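Loose handle scales on a second-hand folder, fix or send back?

Posted by Nusrat Thambiah, March 5, 2021

Hi all. I bought a used Drelier folding knife from a seller on Claso back in October and only got round to using it properly this month (mostly cutting twine and opening feed sacks). It cost me 100 quid with postage, which is the most I've ever spent on a knife, so I'm a bit gutted. The blade is lovely and came shaving sharp, but one side of the handle has started to shift when I grip it hard. It's the side with the pocket clip. You can feel a tiny click when you squeeze.

I've tried nipping up the two screws I can see and they turn a bit, then stop, and a day later it's clicking again. There's a third one under the clip that I haven't touched as the head looks chewed. Is this something I can sort on the kitchen table or should it go to somebody who knows what they're doing? I emailed Drelier and they said they only look at knives for the first owner.

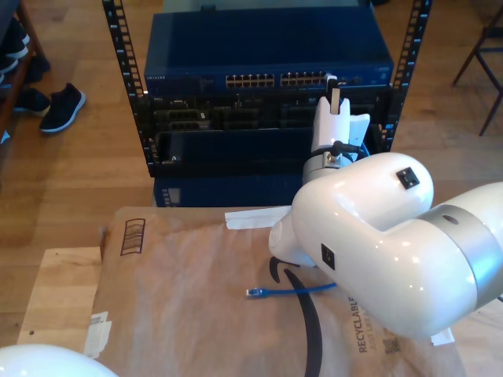

White arm with its gripper up by the network switch

I do have a set of small drivers and some patience, if that helps!

Anwara Majumder

Had the very same click on a Bouchard I carried for years, and it was the screw under the clip. Take the clip off first, then have a proper look at that chewed head. If the driver still bites at all, push down hard and turn slowly. Mine wouldn't budge until I held the tip of a soldering iron on it for a bit, which softens old threadlocker. Keep the heat off the handle itself, I marked mine and it still annoys me.

Once it's out, clean the threads with a cotton bud and a drop of alcohol, let it dry, then put the smallest dab of blue threadlocker on and do it up snug. Blue, please, never the red. And keep it well away from the pivot or you'll glue your knife shut (ask me how I know). Leave it overnight before you squeeze it again.

If the head is too far gone, Tornside sell replacement screws in little bags. You'll want to measure the old one, as I don't know what size Drelier use.

whetstone_336

just send it back, sellers should check this stuff before posting

Nusrat Thambiah

Can't send it back, it's been months! But thank you Anwara, the clip is off and the screw did move with a bit of heat. The threads were full of crusty old white stuff. Blue threadlocker is ordered and I'll leave it in bits in a saucer until it comes.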